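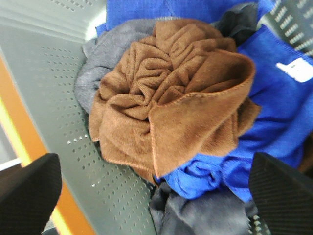
I spent two shifts at Vavomeo, a towel service in a converted garage, and what I mostly wanted to know was how folding feels once a machine does it. Augustina Quansah folded there by hand for 4 years. A basket like this one, brown on top and blue tucked in all over, used to be her whole morning — now it goes to the arms.

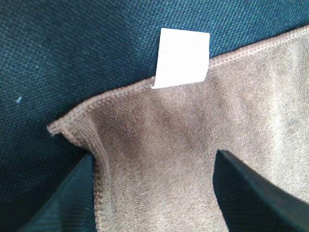
She still does the sorting, and she still pulls anything with a bad hem. Her wrists have quit aching (she's thrilled!), but she misses the chatter at the old table.
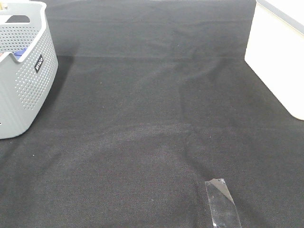 Who gets the new jobs?

Kwaku Dogbe went from driving to minding the cell in April, with 3 days of training and a small raise. 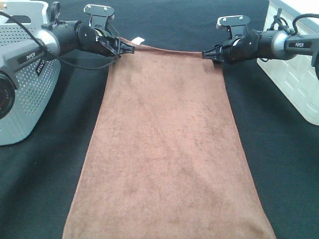

He wanted more of both, and he told the owner so while I stood there pretending to read my notes. They're meeting again next week.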